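Collar Creep

The logbook for Gripper 4 was a hardbound ledger that someone at Gevilach had bought before anyone kept records on a screen. Brynhildur Hauksdóttir kept it going after the rest of the floor had stopped. Her entries ran to one or two lines. The entry that started the trouble read: Collar creep, left side. Reseated. Jaw travel OK.

She wrote the same entry the next morning, and again the morning after.

The fault was simple to state. The hand-held unit had a rubber collar at the base of the stem, and the collar was supposed to stay where it was put. It did not. Over a shift it rode up by the thickness of a business card. When it rode up it touched the stem, the stem dragged, and the closing force reported by the unit went high by a few percent. The unit then passed its own self-check, which compared the reading only with the previous reading.

Liv Boström had written the self-check. She came down at ten with a coffee and read the log standing up.

"It passes," she said.

"It passes against itself."

"That was the spec."

"I know it was the spec. I have the spec." Brynhildur turned the ledger around and put her finger on the third entry. "I want a fixed reference. The spring block from Curnton, before the first cycle and after the last."

"That's four minutes a day per unit."

"Two. I timed it."

Liv drank some of the coffee. The Curnton block had a calibration sticker on it that had run out in August. She pointed this out. Brynhildur said the block was a steel spring in a steel housing and did not know what month it was. Liv said the auditor from Engebretsen would know what month it was. They agreed to send the block out and to use the spare, which was in date and which lived in a drawer under the spare collars.

The spare collars were the second problem. There were two kinds in the drawer, and they had the same part number. Brynhildur laid one of each on a sheet of paper and measured the bore in three places. The older kind was tight on the stem seat. The newer kind, from Gusel, was looser by less than a tenth of a millimeter. Both were inside the drawing tolerance. The drawing had been made for a different adhesive.

She called Gusel and was told that the mold had been replaced, that the new mold was within tolerance, and that nothing had changed.

"The mold changed," she said.

"Within tolerance," said the man.

She wrote that down too, with his extension number.

The repair took most of an afternoon. She backed out the housing screws in a star pattern and set them in a tray in the order they came. She lifted the old collar with a nylon wedge, working from the side opposite the creep so that the seat would not score. There was a crescent of adhesive left on the seat, bright on one side and dull on the other. The dull side had never wetted. She cleaned it twice with alcohol, let it stand, and cleaned it once more with a dry swab.

The old kind of collar went on by hand with a quarter turn. She set the alignment jig over it and left it under weight until the next day, with a note on the jig that said DO NOT LIFT in English and in Icelandic. Someone lifted it anyway. She found it set down a finger's width to the right of where it had been. She took the collar off and began again.

The second time, she slept on the couch by the stairs.

In the morning Liv had a new build of the self-check. It asked for the spring block, waited, and refused to arm the unit until it got a number. The first number was inside the band. They ran the unit through 99 cycles and took a second number, and that was inside the band. They ran it up to nearly 3000 over the next days, in turns, opening and closing on whatever was on the bench. The collar stayed down.

"You could sign it off," Liv said.

"After the people trial."

"It's a collar."

"It's a collar that moved when somebody's hand was on it. The bench has no hands."

So they had the trial. Two people handled the units for a full session with the marker box set out, and Brynhildur sat where she could hear the motor. A dragging stem had a sound, a slight rise at the end of the close. She listened for it until lunch and did not hear it, and after lunch she listened again.

At the end of the session she put the block in the jaws and read the display. Then she opened the ledger, wrote the date, Apr 26, 2022, and under it: Collar seated. No creep. Old stock, 2 left in drawer.

She underlined the last part – once, with the edge of the spare block – and went to find out who had the drawing.

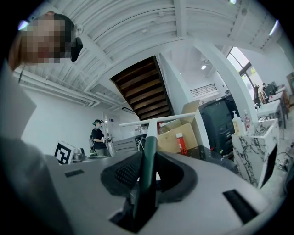 The collar at the base of the stem, with a second gripper in use across the room.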